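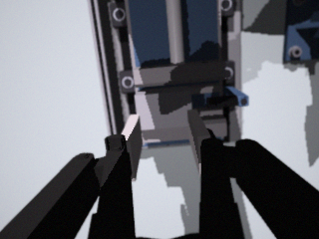
Stikstead opens its simulated assembly demonstrations to outside labs

PRASUSBERG, July 27, 2022 - Hi, it's Kiyoshi Tsuchiya from Stikstead. I usually let other people write these releases, but I've spent so much of this year steering a make-believe gripper over a make-believe table that I asked if I could do this one myself (they said yes faster than I expected!).

So, the news. As of today, any university lab or small company can ask us for the first batch of our assembly demonstrations, the recordings we've been using to teach a learning system how to handle small parts. We call the collection Evbridge. The first batch holds 200 complete demonstrations, every one of them driven by a person from start to finish in simulation.

We started in April with a plan that looked pretty simple on the whiteboard. One person sits down, takes the controls, brings the two-fingered gripper to a part, and moves the part where the task says it should go. The computer saves the arm motion, the finger opening and the camera views, all on the same clock. Then the scene resets and you do it again, with things shifted a little so the system can't just memorize one path. I like this work a lot more than I thought I would. You get into a rhythm, and then you look up and you've missed lunch.

What makes our tasks hard is the clutter. The fixture on the table has rails, blocks, a cylinder, hoses and a tall column, and plenty of ways to bump a finger on your way past. A lot of practice sets use a bare table and a cube, and those are great for getting going, but our customers build machines, and machines have stuff sticking up everywhere. We wanted the awkward approaches in there, including the slow ones where the person behind the controls is clearly thinking it over.
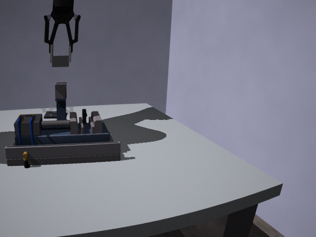 We also kept the lighting honest, by which I mean kind of annoying. Shadows fall where they fall. If a dark patch lands right over the spot you care about, the person driving has to cope with it, and so does the learning system later on. Lorenz Kälin, who built our scenes, fought me on this for weeks because he wanted everything bright and even. He has come around, mostly.

"My first version was prettier," Lorenz told me when I asked him for a quote. "Kiyoshi's is more useful. I'd still like to fix the walls."

There were 11 of us driving, some with years of robot time and some who had never touched a controller outside of a video game. We left both kinds in on purpose. A further 83 attempts were set aside for missed grasps or bad starts, and we're sharing those too, in a separate folder with a short note on each one. If you're training something to notice when a grasp is going wrong, I'd start there.

Our partner Babić handled storage and the playback tool, so you can scrub through a demonstration at normal speed or crawl through it step by step. The tool runs on an ordinary laptop. I've tried it on mine, which is old and has a sticky space bar.

The recordings are free for research and teaching. Companies that want to use them in a product can get a license from us, and we've kept the paperwork to 4 pages. To ask for access, write to the Evbridge desk at Stikstead and tell us what you're working on. A couple of sentences is plenty.

We're recording the second batch now, with more insertion tasks and a few new drivers. If there's a kind of motion you keep wishing you had examples of, put that in your note as well and I'll take it to the team.

Media contact: Kiyoshi Tsuchiya, Stikstead, Prasusberg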